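About Pridurero Comics

Hello, and come on in! Pridurero is a small comics press and mail-order shop, and if you have found this page you probably already own one of our books, or you are wondering who on earth prints black-and-white science fiction serials on paper this thick. That would be us.

The press was started by Isamu Matsuda, who had been drawing the first chapters of Shirima at his kitchen table and handing out stapled copies to anybody who would stand still long enough to take one. A friend offered to help with the lettering, another knew a printer, and before long there was a second series, Pondo, about a river pilot on a moon where it never stops raining (we still get more mail about Pondo than about everything else put together, and we love every letter).
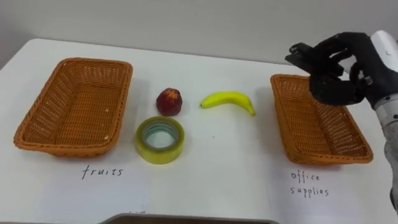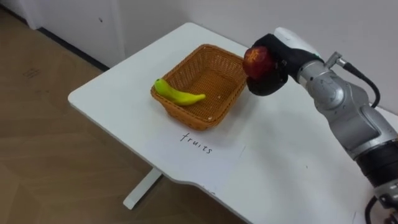 The Pridurero Reader, No. 27

These days we keep 3 ongoing series in print, along with the collected editions. The newest of them is Hellero, a long, strange family saga set in a lighthouse at the edge of mapped space, and the first softcover runs to 174 pages with all the original covers tucked in at the back, plus a handful of sketches Isamu swore he had thrown away. We collect our stories in order, we leave the letters pages in whenever the writers say yes, and we don't recolor old work.

The Reader is our little house magazine. It goes out free with every order and has previews, a long interview or two, and a puzzle page that has gotten harder over the years (sorry about that, and no, we won't print the solutions early).

If you run a shop and would like to carry our books, please write to us, even if you only want 2 copies to see how they do. Plenty of the stores we work with began just that way. We also read submissions every December, and we answer all of them, though it can take us well into spring. Send finished pages if you have them, and tell us a bit about where you'd like the story to go.

Back issues are packed flat with a stiff board on each side and mailed on Tuesdays.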